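Toaster keeps tripping the electrics, repair or replace?

Stornlow Household Forum > Kitchen > Small appliances

peghill
Moved into a flat in Pleltville in August. The kitchen sockets are all on one circuit with the washing machine. Twice this week the trip switch has gone while I was making toast, both times with the washing machine running. The kettle wasn't on. The toaster is a two-slot Flostari and was fine in the old place. Is it worth getting it looked at or do I just bin it?

mossandgravel
Does it trip with only the toaster on? Try that first. Unplug everything else in the kitchen and do two slices on a middle setting.

Also, which switch goes? If it's the one marked RCD then something is leaking to earth. If it's the small breaker for the sockets then you're drawing too much at once. They are different problems.

peghill
It's the RCD. I'll try it alone tonight.

dunnock60
Crumbs. Empty it over the sink, unplugged and cold, and give it a good shake. Ours did the same and it was a bit of crust sitting against the element.

old_tin_lid
I wouldn't spend any time on it. A new toaster costs less than an hour of anybody's labour. If it trips the RCD it has a fault, so stop using it.

mossandgravel
It might have a fault. The washing machine might have one too, and the toaster is only adding the last bit. Each appliance leaks a tiny amount and it adds up. Throwing out the toaster first is guessing.

old_tin_lid
Guessing is cheaper than being wrong with mains electricity.

quietlarder
We have a plain white one with the lever on the end and a small metal knob lower down. The slots are wide open at the top so it's easy to see whether anything is stuck in there.
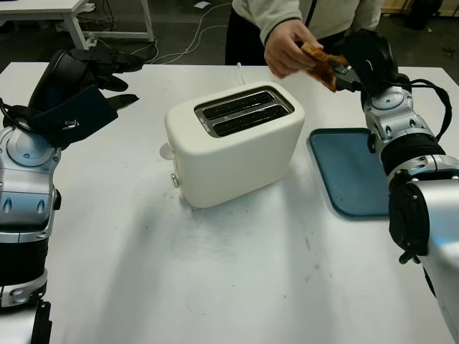
peghill
Re: Toaster keeps tripping the electrics
Tried it alone at half past seven. Did four rounds and nothing tripped. Then I ran the washing machine alone on a 60 wash, with the toaster unplugged, and the RCD went when it started heating. So I owe the toaster an apology.

mossandgravel
That sounds like the heating element in the washing machine. It's a common one. If you rent, tell the landlord and don't use it until it's been tested.

peghill
It's the landlord's machine, a Vermeulen. I've emailed.

dunnock60
Still empty the crumbs.

old_tin_lid
Fair enough on the washing machine. I'd still replace a toaster that old before it gives trouble.

quietlarder
They didn't say how old it was.

peghill
Six years. I did empty it and got a fair heap out. Engineer is booked, he quoted 80 to the landlord for the visit and the part is extra. I'm using the launderette until then and having toast as normal.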